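El punto suelto sigue siendo una unidad de medida

Hanna Michalski 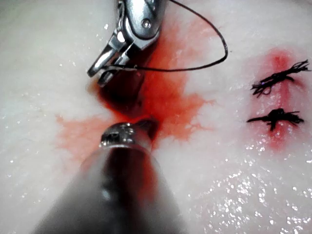

Dos nudos terminados junto a una segunda línea de herida; a la izquierda, el hilo negro forma un bucle amplio sobre el tejido manchado de sangre.

En los cursos de sutura se evalúa el tiempo. El programa Brusham, con el que trabajé durante 27 meses, asignaba a la rapidez la mitad de la nota y dejaba el resto a la «apariencia general», un criterio que cada evaluador rellena como puede.

Sostengo que el orden debería invertirse. Un nudo se juzga por su asiento, por la tensión con que aproxima los bordes y por la longitud de los cabos. Son tres magnitudes comprobables. El tiempo también lo es, pero mide al operador y dice poco del cierre.

El bucle merece más atención docente de la que recibe. Un bucle amplio facilita la toma del cabo y consume hilo; uno corto ahorra material y obliga a corregir la posición de las pinzas. Armindo Macedo defiende el segundo en todos los casos. Yo lo reservaría para campos estrechos — y aun ahí con reservas.

Queda el sangrado. Una mancha extensa oculta los bordes y empuja a apretar de más. Enseñar a anudar solo sobre material limpio prepara mal para ese momento. Propongo que la práctica con campo manchado entre en el primer módulo, y que el cronómetro espere al segundo.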